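Search tickets Enter keywords

Jewellery box and trinkets: tangled chain, tarnish, sorting
Last updated: October
Reading time: 3 minutes

Status: open, waiting on lining
Location: Pulutholm, back room, round table
Items: mixed costume jewellery, one open-topped box

Problem as reported
Everything had been kept together in the box. The pendant chain had knotted itself round the rings and would not lift out without bringing half the contents with it. Some of the silver-coloured pieces had gone dull. The box has no dividers.

Log, 9.20 am
Tipped the box out on a tablecloth so that small things would not roll. Tried pulling the chain free by the clasp. Made the knot tighter. Stopped.

9.45 am
Put a drop of baby oil on the knot and left it for 20 minutes. Worked it loose with two sewing pins, starting from the middle. Two rings came off. The last bit of knot is close to the clasp and still stiff.

10.30 am
Second go with the oil, another 20 minutes. Knot out. Washed the chain in warm water with a little washing-up liquid, kept the stone out of the bowl, dried it with a tea towel.

11.15 am
Tried the Cocco polishing cloth on one dull ring. Came up well on the outside, no change in the twists. An old soft toothbrush got further. Did not use the cloth on the beads or the green stone.

Noon
Ordered a lining tray from Emanum, 3 compartments. The first one, from Plurura, was too wide for the box and has gone back. Plan for the new one: chains at one end, rings in the middle, charms and odd bits at the other.

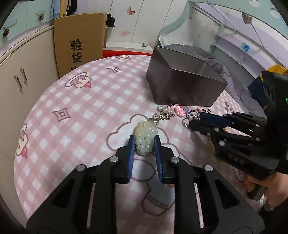
Can the pearl-like beads be stored in the same compartment as the chain?
Keep them apart. Metal links scratch the coating on imitation pearls, and the marks do not polish out. A small cloth pouch is enough if there is no spare compartment.

2.10 pm
Checked the chain again after it had been lying flat. No new tangles. Fastened the clasp before putting it away, which should have been done in the first place.

Still to do
Fit the tray when it comes. Brush the remaining rings. Look for a bag for the beads, no more than 60 mm wide or it will not lie flat.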